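### 3.2 Staging small trim parts before refit

Parts came from the Prendwood shop, all plastic exterior trim — wheel covers, mirror shells, a few badge plates. The Datine line does its refit in the next bay, so anything that goes missing between the two costs a walk and usualy a phone call. 2,015 parts logged over the study period, 90 of them misplaced at least once. Most were small. Wheel covers hardly ever got lost, but they got scratched, mostly from being slid under other things.

Old practice: one open bench, parts set down wherever. New practice, from March on: taped outlines on a steel table, one part to an outline, sized with a hand's width to spare where possible. Yellow tape, cheap, pulled up and relaid when the mix changes. Clips get checked with the cover lying inner side up (Fig. 3). Broken tabs show right away that way, and the face side is inspected seperately at Odby.

Tape wear was a problem. Edges lift, corners crease, and a strip shared by two outlines takes the most handling. We relaid it after every 70 parts, which was probably too often.

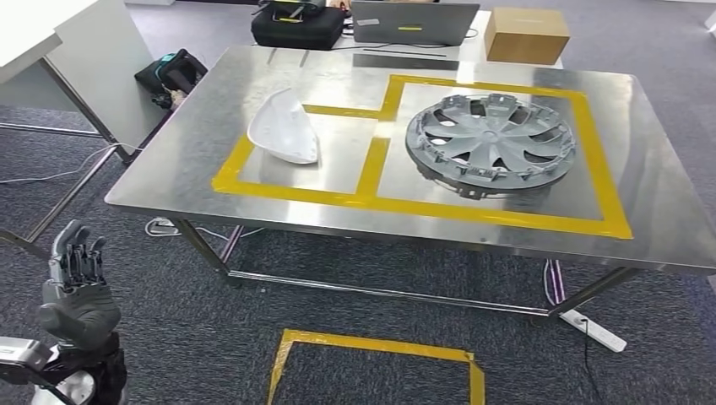 Does an outline have to match the shape of the part? A plain four-sided one was enough for every part type we staged, and it was faster to lay.

**Figure 3.** Wheel cover and white curved shell in adjoining taped outlines on the steel table.

Tall parts not covered here. Tak racks were tried for those and dropped, see Section 5 — the hooks marked the paint.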